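Plaid in a small room — too much?

rhydian_k
Posted 21st July
So I'm redoing the back hall and my wife wants plaid on every wall. I say one wall, tops. The wall panels she likes come to 2,625 for the lot, so I'd rather not hate it by April.

hbright
Go for it! We did ours years ago and I still love walking in there. Small rooms can take way more pattern than people think.

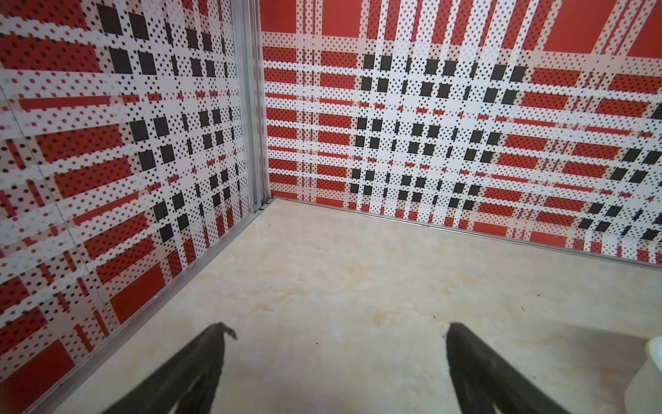

Red, white and black plaid on both sides of the corner, with the aluminum trim

Ferenc B
Sorry, I'm with Rhydian. Two walls of red would give me a headache before breakfast. Paint the rest cream and keep 1,000 or so in your pocket.

hbright
Cream is what everyone does, Ferenc!! Light floor, loud walls, done.

rhydian_k
She's read this over my shoulder and says hbright wins. Does anybody bother lining up the stripes at the corners?

Ferenc B
I would. It'd drive me nuts otherwise — but order a spare panel first.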